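Aaliyah Gosselin
April 28, 2022

1/ Quick update on renting in Costdale, for those who asked. We've been looking since February and signed a lease last week. Two bedrooms, second floor, on the Kurnside end of McIntyre Road.

2/ We toured 12 places. Most were listed as "available now" and half of those weren't. Call before you drive over. The online calendars are out of date.

3/ Application fees add up. Ours was $30 per adult at most buildings. One place wanted $105 and wouldn't say what it covered, so we left.
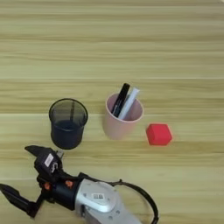 Pencil cup on the table.

4/ Read the part of the lease on notice. Ours said 60 days and the agent had told us 30 – she fixed it when I pointed it out, and we both initialed the change.

5/ Parking is separate almost everywhere. At the Casine building it was a numbered spot in the back lot, paid by the month. Street parking on McIntyre is free but full by dinner.

6/ Heat included is worth asking for. The old brick buildings usually have it and the newer ones usually don't. Ask for last winter's bills if you'd be paying.

7/ Someone asked about pets. Cats were fine at most places with a deposit. Large dogs were a no at nearly all of them – the houses toward Kurnside were easier.

8/ We get keys on the 15th. I still have the list of buildings with phone numbers, so message me if you want it.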